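From: Ea Ravn
To: Jestholm house list
Date: February 11, 2026
Subject: Re: [jestholm-house] Laundry room, new machine, and what goes where

Thanks for the long message, Natalina. I'll answer in the order you wrote it and then add the part about the filter, which two people have now asked me for separately.

Natalina Cirillo wrote:

> Hi all,
>
> I did my first two loads on the new washer this week and have some
> questions before I get it wrong for everybody.
>
> First, the towels. On the old machine I packed the drum to the top
> and they came out all right. I did the same this time and they came
> out heavy, and the middle ones still smelled of detergent. Is the
> drum smaller?
>
> Second, where do we want people to leave a finished load if the owner
> hasn't come down? I found my sheets on top of the dryer, which is
> fine with me, but one pillowcase had gone down behind it and I only
> got it out with a coat hanger.
>
> Third, the detergent drawer. I have been using the left compartment
> because that is what my mother did. Troels says middle. The booklet
> seems to be missing.
>
> Last, the bill. Are we splitting it by apartment or by person? I have
> the 478 written down from Troels's note but I don't know whether that
> is per apartment or what is left over after the reserve.
>
> Natalina

Towels first. The drum is smaller than the old one. The old Vanura was a big machine and it forgave a lot. With this one, put your hand in flat on top of the load, and if your hand doesn't fit easily, take something out. For bath towels that means five at a time in my experience, and maybe two hand towels with them. If you put in more, the rinse doesn't get through the middle of the pile. Run your leftover ones through an extra rinse with no detergent and the smell should go.

Also, please use less detergent than you think. I use half of what the bottle says. The water in this part of town is soft and the suds take a long time to clear. If you see foam against the glass when it should be rinsing, you used too much, and next time you can cut back. Powder or liquid doesn't matter, but please don't mix them in one drawer. Somebody did that in July with the old machine and Anatole had to take the drawer out and scrub it in the utility sink.

Finished loads. We talked about this at the last house meeting and I thought it had gone into the notes, but I looked and it hasn't. So this is what we agreed, as I remember it:

If a load is done and the owner hasn't come, wait fifteen minutes. Then you may take it out. Put it in a basket, not on the dryer and not on the folding table. The folding table is for folding. If the owner left a basket in front of the machine, use that one. If not, use one of the house baskets from the shelf and leave a note with the time on it. Close the lid of the dryer box if you had it open.

Wet things shouldn't sit in a basket overnight. If you find one in the morning, knock on doors or write to the list. Bergþóra has offered to hang up anything she finds before eight, but I would like that to stay a favor and not become the system.

Delicates and wool. Natalina didn't ask, but Bergþóra did when I met her on the stairs. The wool program on this machine is gentle enough for sweaters if you turn the spin down to the lowest setting. Turn them inside out and close the zippers on anything else in the load. I would still wash anything with a lining by hand. Bras go in a mesh bag. There are two bags hanging on the hook by the door and they belong to the house, so please put them back after you use them.

Drawer. Troels is right, it's the middle compartment for the main wash. The left one is for prewash, and if you put detergent there on a normal program it mostly just sits. The small one on the right is for softener. I would be happy if we all gave up softener, it leaves a film on the towels and on the drawer, but I know I'm in the minority. The booklet isn't missing, I have it upstairs. I'll copy the page with the programs and tape it inside the cupboard door where the old one was.

The bill. The machine, delivery and hookup came to 3,140 for everything, and that was with Holst taking the old one away. The reserve covered most of it. The 478 is what was left over and it gets split by apartment, because that is how we did the dryer. Troels will send each apartment its share. Please don't pay me, pay the house account. The 426 on the other line of his note is the yearly service for the boiler and has nothing to do with the laundry. I asked him to put them on separate notes next time.

Baskets. The old blue one finally split along the bottom and I threw it out. I bought a new white plastic one with holes in the sides and a tan rim. It has a handle on each side, so it's easier on the stairs when it's full. It is a house basket. Please bring it back down when you have emptied it. I have twice found a house basket on the third-floor landing with a single sock in it.
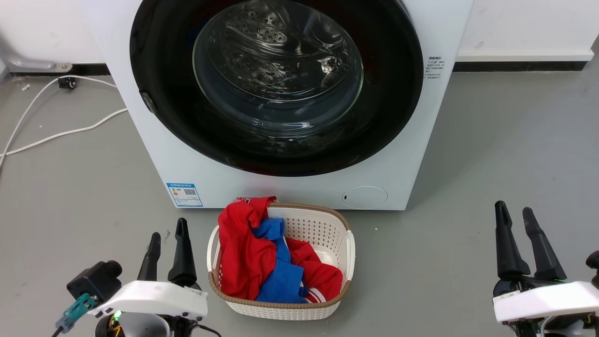
Is it all right to leave the washer door shut between loads?
Leave it open a hand's width when you are finished, and pull the drawer out a little too. The rubber seal stays damp in the fold at the bottom, and that is where the old machine got its smell. Wipe the fold with the cloth on the hook if you have a minute.

Now the filter. It's behind the round white cover at the bottom right of the front. Once a month is enough. I'll do February and put a sheet on the wall with the rest of the months for people to sign up. Turn the machine off at the wall first. Put a shallow tray and an old towel under the cover, because there is always more water in there than you expect – a cereal bowl won't do. Unscrew the filter slowly, let it drain, then pull it out and rinse it in the sink. Last time on the old machine we found three coins, a hair tie and a guitar pick. Screw it back in until it stops, firmly but without forcing it, and run a short rinse while you stand there to check that it holds.

Check your pockets before you load, please. Tissues are the worst.

Two small things while I'm writing:

The dryer lint screen gets emptied after every load, by the person who ran the load. The lint goes in the bin and not on the windowsill.

If the machine stops and shows an error, write down the code before you switch it off. The code goes away when the power does, and the repair people ask for it first. Their number is on the card from Holst, which I've pinned next to the light switch.

Anatole, you said you had a spare drying rack from when you moved. If you still want to get rid of it, the laundry room could use it. The one we have is missing two rods and leans.

I'm away for four days starting tomorrow. Troels has the key to the cupboard.

Ea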